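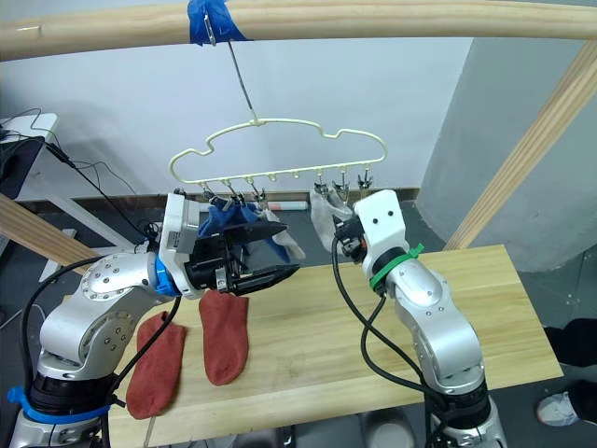

写真提供:フルスデン工科高校ロボット部

洗濯物を干すのに人間なら2分もかからない。フルスデン(Fusden)工科高校のロボット部は、同じことを腕2本のロボットにやらせるため、この秋学期をほぼまるごと差し出した。課題は靴下である。机に置いた靴下を拾い、角ハンガーならぬ雲形のハンガーのクリップに留める。それだけだ。それだけのことに、部室のホワイトボードは隅まで数式で埋まっている。

きっかけは、10月に開かれる学生競技会「ヌルコラ杯」の新部門「家事」だった。昨年までの花形は積み木を高く積む部門で、同校も万年中位ながら楽しくやっていた。ところが今年の要項には、布製品を扱うこと、途中で人が手を出さないこと、とある。積み木は握っても形が変わらない。靴下は握るたびに別のものになる。部員たちは要項を読んだ日の夕方、とりあえず全員で自分の足元を見たそうだ。

チーム名は「フルルカ(Flurka)」。部長のエルナン・ビジャヌエバさんによると、意味は特になく、響きが洗濯機の脱水に似ているから採用されたという。作業台の上には木の棒が渡され、ハンガーはそこに針金と青いテープで吊ってある。競技会の規定では吊り具は自由で、他校には金属加工の立派な支柱を用意するところもあるらしい。フルルカの予算は主に靴下とテープに使われた。

練習では、両腕を人が操って動きを記録し、それを手本にロボットが自分で動く。これまでにためた手本は1000回分。うち失敗として捨てたのが155回分で、理由の欄には「落下」「裏返し」「つま先を留めた」などと几帳面に書かれている。つま先を留めたものを失敗とするかどうかでは部内が割れ、乾けばよいとする一派は今も納得していない。
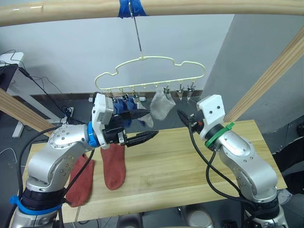
顧問のミリヤナ・シェフさんに言わせれば、難しいのは拾うところより放すところで、指を開いた拍子に靴下がついてくるうちは留めたことにならない、とのこと。部員はこれを「未練」と呼び、不具合の一覧にもその名で載せている。

対策として、指を開いたあと腕をいったん真下に引き、それから離れる動きを加えた。見た目は少々もったいぶったお辞儀のようだが、未練の発生は目に見えて減ったという。代わりに所要時間が延び、靴下1足で135秒。制限時間には収まるものの、朝の支度には勧められない。 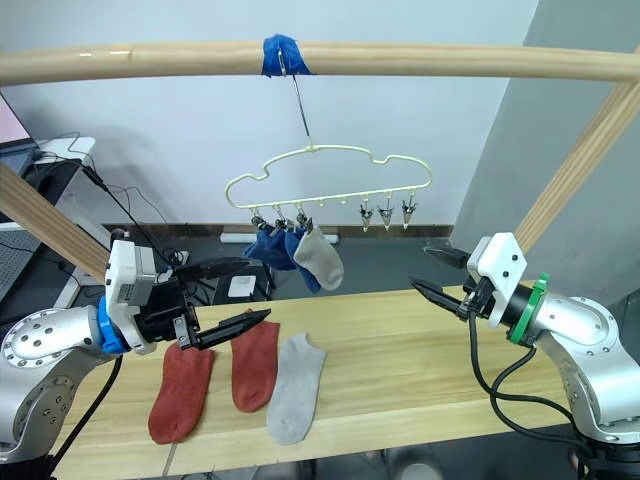
残る課題は色である。白い壁を背にした薄い色の靴下をカメラがときどき見失うため、濃い色から先に干す作戦も検討された。しかし本番の靴下は主催者が当日配る。何色が来るかは開けてみるまでわからず、部内では水玉を引いた場合の話が半ば禁句になっている。

競技会の会場はファリーナ市民ホール。家事部門は午前の部で行われ、観覧は無料。来年は「たたむ」が加わるとの噂もあるが、部長は聞かなかったことにしている。

シェア 48 コメント 4

コメント

ねじ山
1足135秒なら、うちの息子より速いです。息子は呼んでから来るまでが長いので。

物干し三段
つま先派を支持します。ゴムのほうを留めると跡がつくでしょう。

kumo_hanger
「未練」は論文に書くとき英語でどうするんですか。

元・積み木部門
積み木部門は今年もあるんでしょうか。あちらの話も少し載せてほしかった。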